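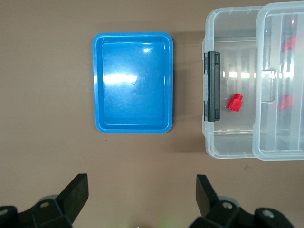

Speaker notes — "Dividing a House," Ilturley library, Friday, 7 pm

Get the mic on BEFORE walking up. Water on the left. Clock is at the back over the door, runs fast.

OPEN (3 min)

Hi, thanks for coming out. Name, what I do. Eleven years clearing houses, mostly for families, mostly after a death or a move to care.

Tonight — how to split up the contents of a parents' house without ending up not speaking. Not the legal side. Legal side is Murray Boychuk, second half, save those questions for him.

Start with the Dremlow Street house. No last names. Four adult kids, mother died in the spring, house on the market by August. 3597 items on the final inventory. That's after the trash went out. Let that sit a second.

Ask: who here is in the middle of one right now? Hands. (usually half the room)

WHAT PEOPLE FIGHT ABOUT (5 min)

Everybody braces for the money things. Ring, car, the good clock. In my experience those go fine. They've got a price, you can trade against a price.

The fights:
— recipe box
— Christmas ornaments
— dad's pocketknife
— a mixing bowl. Dremlow Street was a mixing bowl. Yellow, chipped. Two sisters, six weeks of lawyers' letters.

Tell the bowl story but SHORT. Last time it ate ten minutes. End on: they each had a memory of standing on the same chair. Then move.

Don't say "it's only stuff." Somebody in the room has had that said to them this week.

FIRST WALK-THROUGH (6 min)

Everyone goes together, or on video if they can't travel. Nothing leaves the house. Not a spoon. Not "I'll just take this so it's safe."

Exceptions — medicines, guns, cash, passports, anything alive. Those get handled day one, one person, written down.

Mention locks. Change them. Count up who has keys and you'll be wrong.

Photograph every room from the doorway before anyone touches anything. Open the closets and shoot those too. Saves so many arguments later about what was "always" there.

Paper: do NOT throw out paper the first month. Deeds in cookbooks. Savings bonds in a box of sewing patterns. Found a car title inside a piano bench once, pause for laugh, no laugh is fine.

THE LIST (5 min)

Needs a number, a room, a few words, a photo. That's it. Don't let the brother who likes spreadsheets add columns.

Group the small stuff. Kitchen drawer is one line. Button tin is one line. If somebody wants one thing out of the drawer it gets its own line then.

The Juler family did theirs in a weekend, 137 lines for a three bedroom place. That's about as tight as I've seen — works fine.

CHECK am I still OK to use their name? They said yes last year. Ask again before Friday.

TAKING TURNS (8 min — main part, slow down here)

Everyone gets the list a week ahead. Everyone marks privately: want very much / would like / no. Hand in to one person who isn't inheriting. Cousin, neighbor, me.

Most lines only one person wants. Juler — 103 of the 137 had one name or no name on them. Done, no meeting needed. People are always suprised by this.

What's left, go by rounds. Draw for order. First round 1-2-3-4, second round 4-3-2-1, back and forth. Like picking teams. Do it on the whiteboard if there's a whiteboard, otherwise hold up fingers.

Rules I give out:
Spouses can be in the house, not at the table.
No picking for your kids until the last round.
You can trade, but after, and in front of everybody.
Stop at two hours. Eat something.

If one thing has three people stuck on it, leave it out and come back at the end. Often it settles. If it doesn't, options — sell and split, take it year and year about, or copy it. Copying works for more than you'd think. Recipes, letters, home movies, photos. Had a quilt once where they had a second one made from the same pattern.

Hemant Nautiyal told me his family did the whole thing over the phone across three time zones, it took 213 days and they still have dinner together. Use this if the room's gone gloomy.

Money evening-up: get the few pricey things appraised, then balance it in cash. Murray will say more. Don't step on his part.

WHAT'S LEFT OVER (4 min)

Be straight with them. Brown furniture, china sets, encyclopedias, pianos — hard to give away. Not a judgment on your mother's taste.

Order: family, friends and neighbors, sale, donation, haul away. Call the donation place first, ask what they won't take. Mattresses no. Old car seats no.

Estate sale people take a cut, get it in writing, ask who pays for the dumpster. Ask who pays for the dumpster TWICE.

Rajput's on the corner takes tools and will come look. Check their hours, I think they dropped Mondays.

WHILE THEY'RE STILL HERE (4 min)

For anyone whose parents are alive — ask now. Sunday afternoon, walk around, ask where things came from. Record it on your phone. Masking tape on the bottom of things with a name is fine but take a picture of the tape, tape moves.

My grandmother's tape story if there's time. Probably isnt.

HAND OVER

Blank list sheets on the table by the coats, take two. Break is 10 min, coffee in the hall. Then introduce Murray — Boychuk, BOY-chuck, got it wrong last time.

Clicker back to the front desk.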